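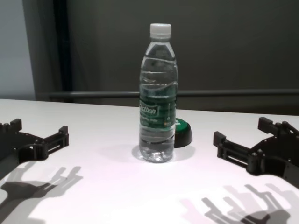
I keep a bottle of water on my work table all day and I can't settle on where it should stand. The table is small, with a white top, and I sit at it from morning until late. Mostly the bottle ends up in the middle, a single-serve one with a white screw cap and a dark green label, and whatever I put down next to it gets lost behind it. I knocked one over in October with the cap off and it ran under a folder. A refillable one from Horow cost me 1,850 and it leaks at the lid, so I went back to the plain store kind. Two things I would like to know. Where do you put a drink on a small table so it isn't in the way? And is it all right to keep using the same bottle, filling it from the tap, or should I start a new one every day?

I also have a push button with a green top that says YES! and it always ends up right beside the bottle. I would like to keep it in reach too.

Asked by Precious Swanepoel, Clunholm
Dec 8, 2021

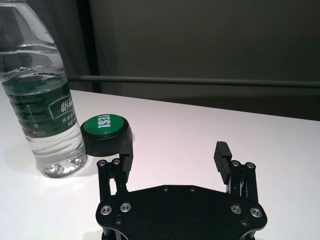 2 Answers

Answer 1 (marked as helpful)

Put the bottle at the back corner on the side of the hand you don't write with. I am right-handed, so mine goes back left. You reach for it on purpose there and your sleeve doesn't catch it. Keep the cap on between drinks, even if you only stop for a minute. Most spills I have had were with the cap lying next to the bottle.

The button should go in front of the bottle, or on the other side of the table. Anything low that stands behind a bottle is hard to grab without touching the bottle first.

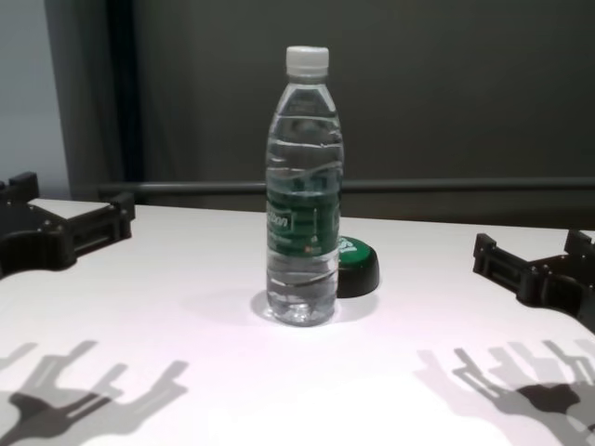 A coaster helps if the water comes from the fridge. I use a cork one that I cut down to 108 mm so it fits between the lamp and the wall. On a smooth top a thin rubber mat is better because cork can slide — a piece of drawer liner works fine.

On refilling, I use a store bottle for a day, two at most, and then it goes in the recycling. The neck is narrow and you can't get a brush in to clean it. If you want to refill all the time, get something with a wide mouth. Mine holds 800 ml and it is heavy enough when full that it stays put. Check the gasket on your Horow before you give up on it. Some of them come out when you wash the lid and go back in upside down, and then it leaks.

Petrică Pop

Answer 2

I just put mine on the floor. Never had a problem except once with the dog. Or get one of those clamp-on cup holders. There is one from Drurkulport that fits on the edge of the table, but measure how thick your top is first, mine was too thick and I had to send it back.

Don't know about the refilling. I do it for a week and I'm fine.

Comment from Precious Swanepoel

Thank you both. The gasket was in upside down. I will still try the back corner for the plain bottle, and the button can go up front.

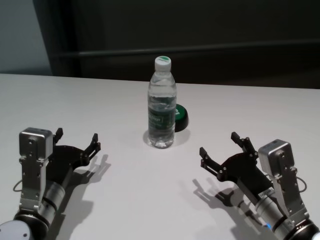 Clear plastic water bottle standing on a white tabletop.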